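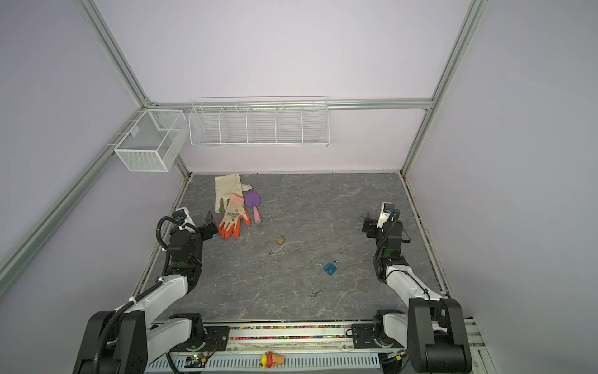 What is a task planner in a two-armed robot?

It is the part of the software that decides which arm does what, and in what order, before any motor is told to move.

Himent is a task planner for robots with two arms. It sits between the perception software, which reports what is on the table, and the motion controller, which turns a chosen step into joint movements. The project was started by Lesia Zakharchenko at Grorusetti, a small software firm, and is now developed jointly with the robotics workshop at Oltside. Its name is also used loosely for the set of tools that ship with it: a log viewer, a plan editor and a replay program.

Background

Early two-arm programs were often written as a pair of one-arm programs with a timer between them. They worked well until something slipped, and then one arm would carry on happily with a job the other had already dropped. Himent takes a different starting point. Both arms share a single plan, and every step in it states what must be true before the step can start and what should be true once it ends.

The first public version appeared in August and could handle only picking and placing. Support for handovers, and for one arm steadying an object while the other works on it, came with the Bundgaard release, which remains the version most people use.

How a plan is built

A goal is given as a short list of facts, such as "key in lock" or "glove in basket." The planner works backward from these to the facts it has now, trying out steps from its library. The standard library holds 28 steps, among them reach, grasp, lift, regrasp, hold, insert, turn and release.

Padlocks are a favorite test, and a wonderful one. A padlock is small and rigid, yet opening it with a key calls for a steady hold, close alignment and a twist, all in one sequence.

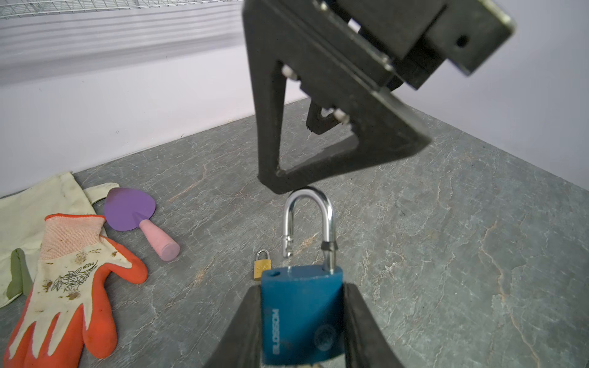
Much of the planner's skill lies in choosing the holding arm. It compares 2 candidate assignments for every step that needs both arms, scoring each by how far the wrists must travel and by how much room is left between the grippers. The second score matters a great deal, as two grippers working at the same lock have very little space to share. If neither assignment leaves a safe gap, the planner adds a regrasp and tries again.

Search stops after 2,000 partial plans. Zakharchenko has described this limit as "a polite way of asking for a better goal," and in practice a search that reaches it usually points to a missing fact in the list.

Link to perception

Himent does no image processing of its own. It reads a table of objects, each with a pose, a class and a confidence score from 0 to 100, and it accepts several cameras feeding the same table. Fixed cameras are good at telling the planner what exists and where. Wrist cameras take over at close range, where a key's teeth and the direction of its blade begin to matter. 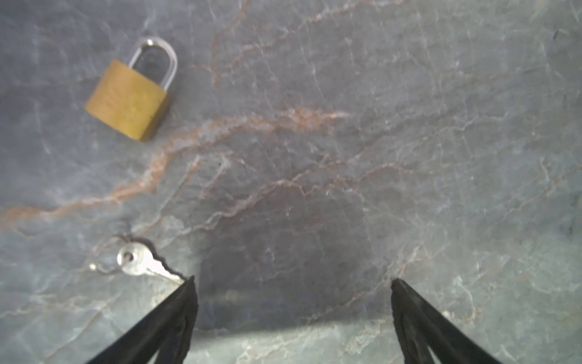
Brass padlock and key from a wrist camera, with the fingers open

An object that drops below its confidence limit is not deleted. It is marked as stale, and the planner may insert a look step, which moves a wrist camera over the last known position. This is one of the most charming parts of the system to watch – the arm leans over, checks, and gets on with its day.

Patterned work surfaces are a known source of trouble. Veins, stains and shadows can all be reported as thin objects, and a dark mark with a hook in it can score surprisingly well as a piece of wire.

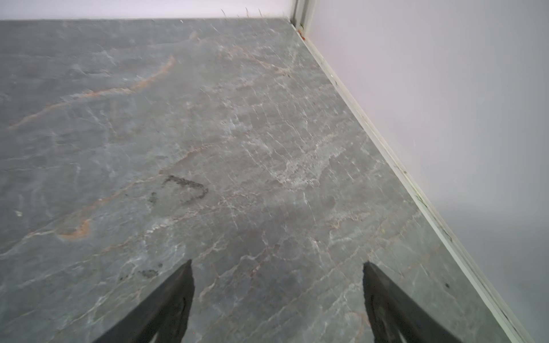

The Bundgaard release added a surface map to deal with this. The map stores marks that stay in the same place from run to run, and detections that match one of them lose most of their score. Users can edit the map by hand in the log viewer, which also shows what the planner believed at each step. The map has to be cleared when the table is replaced, a point the manual makes twice.

Limitations

The planner assumes rigid objects. Gloves, cloth and loose straps can be picked up and dropped into a container, but folding is outside its scope. Plans are also made without any model of force, so a stiff lock is left entirely to the controller.

See also

Task and motion planning
Behavior tree
Visual servoing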